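Letent Research Forum > Bimanual Manipulation > Methods and Results

Thread: Handover of control between arms in the sweeping task: request for comment on the phase-label result

Posted by khoravec_lab
1 Feb 2018

Colleagues,

The Zultora group has completed the first evaluation of phase labels in the two-arm sweeping task, and I have been asked to open the discussion here before the internal report is closed. Members who took part in the August review will recall that the question was left unresolved.

The policy was trained on 509 teleoperated demonstrations. After screening, 379 were kept. In the labeled condition, each demonstration was divided by hand into 5 phases: approach, placement of the pan, sweep, lift, and discharge into the bag. In the unlabeled condition, the same demonstrations were used without any division. Network size, training time and camera placement were held constant.

Our finding is that the labeled policy keeps the pan arm still during the sweep, while the unlabeled policy tends to let it drift away from the brush. The drift is small at each stroke, but it adds up, and items then pass under the lip or come to rest in front of it. We consider this a coordination error. The brush arm behaves in much the same way under both conditions.

Comments on the method are invited, in particular on the screening step.

Kamil Oravec
Zultora group

Posted by b_urban

Thank you for making the result available. I have two requests.

First, please state the screening rule in full. A large part of the original set was removed, and the post does not say on what grounds. If demonstrations were removed because the operator moved the pan during the sweep, then both conditions were trained on data in which the pan is mostly still, and the comparison is harder to read than the post suggests.

Second, please confirm whether the person who assigned the phase labels also scored the trials.

Blažena Urban

Posted by khoravec_lab

In reply to b_urban:

The rule was as follows. A demonstration was removed if the operator dropped a tool, if either arm reached a joint limit, or if the recording of one arm was incomplete. Movement of the pan was not a ground for removal. The full list of removed recordings will be attached to the report.

On the second point, the labels were assigned by Ludmila Hrubý. The trials were scored by 2 people who had no part in the labeling and who were not told which policy was running.

Posted by yigit.polat

I do not agree that the result should be credited to the phase labels as such.

In the Muli trials we saw the same drift of the pan arm, and we removed it without labels by adding the measured contact force at the pan wrist to the policy input. The policy could then tell that the pan was being pushed by the brush and could hold against it. My reading is that the labels give the network a rough substitute for a signal that it ought to receive directly. During the sweep phase, the label in effect tells the pan arm to stay where it is. That will work on a flat mat. I would expect it to fail when the mat shifts or when an item catches on the lip and the pan should give way.

I would therefore ask that the report describe the labels as one possible remedy and refrain from calling them the cause of the improvement.

Yiğit Polat

Posted by l_hajek

I would like to defend the original post to some degree. The arms used at Zultora do not carry wrist force sensors, and many groups reading this forum are in the same position. A method that needs only the existing recordings has practical value, even if a sensor would do the job better.

I do share one concern. Hand labeling is slow, and the boundary between placement and sweep is not always clear. In several recordings I was shown, the operator begins the first stroke while the pan is still being adjusted. Two careful labelers could place that boundary at different points. Has agreement between labelers been measured?

Libor Hájek

Posted by ludmila.hruby

In reply to l_hajek:

Agreement has not been measured, and I accept that it should be. I labeled all of the recordings alone. My working rule was that the sweep begins when the brush first moves toward the pan while in contact with the mat, whatever the pan arm may be doing at that time. A second labeler has been requested from the Drukcombe office, and the report will not be closed until that work is complete.

For members who have not seen the workspace, I attach a view from the head camera. It also bears on the point about item types. Sponges and bread do not move alike under the brush, and the layered pastry tends to break at the edge, so that one item becomes several during a trial. 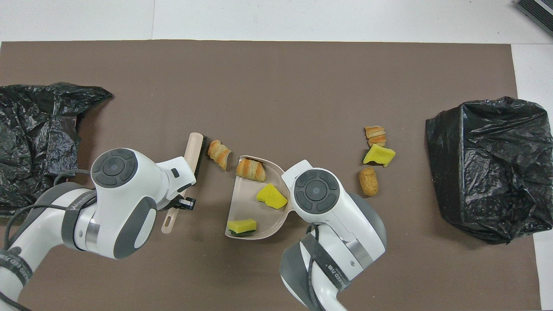 Sweeping task, head camera view. Left arm: brush. Right arm: dustpan, open side toward the brush. Sponges and pastry on the mat and in the pan.

The right arm holds its position at the far edge of the pan throughout the sweep phase in the labeled condition. It is this position that is lost in the unlabeled condition.

Ludmila Hrubý

Posted by b_urban

The view is helpful. I note that there are items on the mat on both sides of the pan. Is the policy expected to turn the pan for the second group, or to bring those items around to the open side? The phase list in the first post has no entry for moving the pan once it has been placed.

Posted by ludmila.hruby

In reply to b_urban:

The pan is moved. A return to the placement phase is permitted after any sweep, so the phases may repeat within one demonstration. The first post should have said so, and the wording will be corrected in the report.

Posted by yigit.polat

In that case my objection becomes somewhat stronger. If the phases may repeat, something must decide when the policy goes back to placement. At run time, is the phase predicted by the network or supplied by an operator? If it is supplied, the labeled policy receives information during the trial that the unlabeled policy does not.

Posted by khoravec_lab

In reply to yigit.polat:

It is predicted from the camera images. No operator input is given once a trial has started. I recognize that the prediction step is a further difference between the two conditions, and we will add a third condition in which the phase is predicted but withheld from the arm controller. Your wording on cause and remedy will be put to the group. I do not expect full agreement on it, as my own view remains that the labels do more than hold the pan in place.

Posted by l_hajek

The third condition would answer most of my concerns. Please post the labeler agreement in this thread when it is available, and please keep the placement and sweep boundary separate from the others in the table.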